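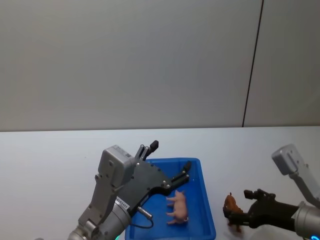

Table 3, blue tray, pink pig.

Toy and play table check - Kudthorpe family room
Checked by: Tadeusz Chmielewska
Date: June 5, 2022

1. Table top
Clean, no sticky patches. White shows everything so wipe after each group, not just at close. Edges felt by hand, no chips. Legs tight. PASS

2. Wall behind table
Smooth, no nails or hooks. Seam between panels - ran a fingernail down it, nothing lifting. Look again in November. PASS

3. Bin, outside
Blue plastic. Rim pressed all the way along, no cracks, no sharp flash from the mold. Doesn't rock. The old Vasden bins split at the corners so check corners first. PASS

4. Bin, inside
Floor and walls wiped with the usual spray, rinsed, towel dried. Crumbs in one corner before wiping, see comments. PASS after cleaning
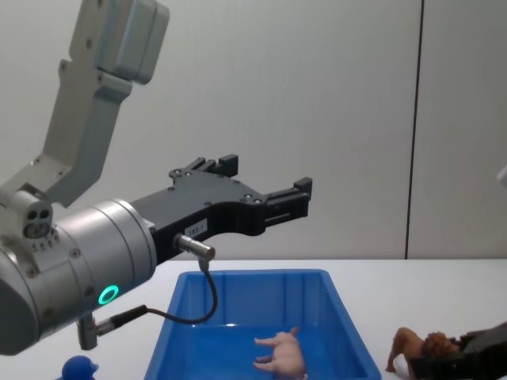 5. Toy pig, size
Pink, small. Tried it in the small parts tube - does not fit down, good. Still under-3s only with an adult at the table. PASS

6. Toy pig, condition
Legs, ears, snout, tail all pulled on. Nothing came loose. No bite marks that I could find. Paint rubbed with damp white cloth, cloth stayed clean. Stands up fine on the table. PASS

7. Toy pig, storage
Goes back in the bin at close, nothing stacked on top. Lying on its side is ok. Do not put it in the Wondimley box with the big animals, took me ages to find it last time. 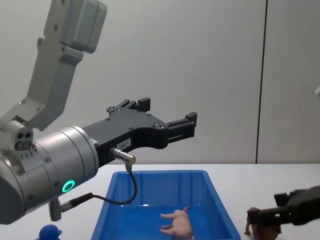
8. Labels and paperwork
Toy is item 63 on the list. Bin has no number yet, needs one. Nwankwo invoice for the toys is not in the folder - pls find it and put a copy in. OPEN

Comments
- Crumbs again. Snacks stay off the play table, sign has fallen down twice, use better tape.
- Spray bottle had no lable on it. Relabeled, moved to high shelf.
- Spare bin in the closet not checked, ran out of time. Dont put it out until somebody has.
- Rubbed cloth test needs doing on the rest of the farm set too, only did the pig.

Result: table 3 ok to use. Item 8 still open.
T. Chmielewska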